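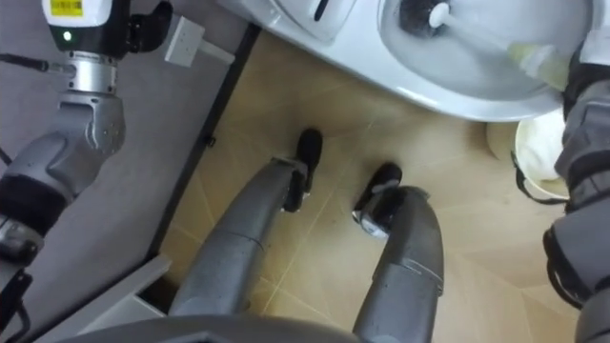
## Pruvo Bowl Cleaner, Concentrate

A liquid cleaner for limescale, rust marks and everyday soil in toilets and urinals. Made by Nultgate and sold through the Derunton warehouse in 24-ounce bottles. The formula is citric acid based, thickened to hold on sloped surfaces, and contains no bleach. It has a light pine scent. An unscented version is planned for December.

### How to use

1. Flush once and let the bowl refill.
2. Squeeze cleaner under the rim, going all the way around.
3. Leave for 3 minutes. Heavy scale can take longer, up to half an hour.
4. Brush the bowl, including the outlet and the waterline, then flush.

For the outside of the bowl and the base, put a small amount on a damp cloth, wipe, and rinse with clean water. Do not leave the cleaner standing on grout, marble, or any natural stone. Chrome flush handles should be rinsed right away.

### Sizes and ordering

| Item | Pack | Order no. |
|---|---|---|
| 24 oz bottle | single | PB-24 |
| 24 oz bottle | case of 4 | PB-24C |
| Replacement spout cap | single | PB-CAP |

Orders placed before noon ship the same day – except cases going to a residential address, which leave the next morning. Pallet orders of 600 bottles or more are quoted separately. Contact Xiomara Lindgren at the Derunton desk for pallet pricing and standing orders.

### Safety and storage

Causes eye irritation. Wear gloves and keep out of reach of children. Never mix with bleach or any product containing bleach – this releases a dangerous gas. If the cleaner gets in your eyes, rinse with water for several minutes and get medical advice.

Store upright above freezing. A bottle that has been chilled may turn cloudy; bring it back to room temperature and shake before use.

### Replaces

Pruvo Concentrate takes the place of Pettigrew Bowl Gel, which is no longer made. Pettigrew caps do not fit the new bottle. Remaining Pettigrew stock can be returned for credit if the case is unopened.

Page updated October 27, 2023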